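Dasitz Hand Gripper Kit: Visitor Day Guide
Section 9. Running the bin-and-lid demonstration

Revised 24 Feb 2022 by Renji Hattori, after the January open day at Braltness.

Read Section 8 first. The sales sheet says a guest can learn this task in one try. We haven't seen that, so allow 12 minutes per group.

1. Put the open fabric bin on the far half of the table. Leave it empty.
2. Set out the round lid where the operator can reach it.
3. Check that both cables run clear of the operator's forearms.
4. Have the operator take one gripper in each hand.
5. Pinch the lid by its rim with the right gripper and lift it over the right corner of the bin. Keep the left gripper low, near the front of the table.

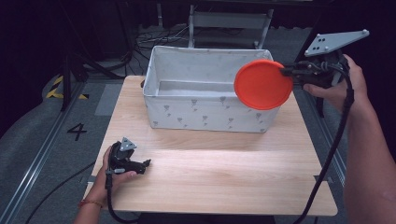
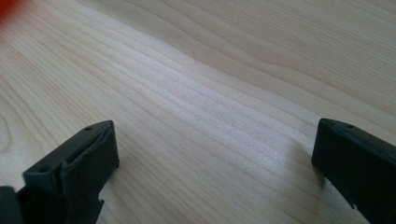 Fig. 17. Right gripper holding the lid at the bin (first picture); view from a gripper camera with the fingers open over the table (second picture).

6. Lower the lid and open the fingers.
7. Show guests the gripper view as well as the wide one. A good wide shot proves very little about the grip.

Note: Do not tell guests the robot "learns by watching". A person is doing all the work at this stage. If someone asks what the recordings are good for, say what has been tested and stop there.

Caution: Keep guests off the floor rails and away from loose cables.

Caution: Do not quote the 43 tasks listed in the Botov brochure. Malachy Ó Riain has asked for the test records and we are still waiting.

8. Write down every dropped lid on the Hayes log sheet, including drops during practice.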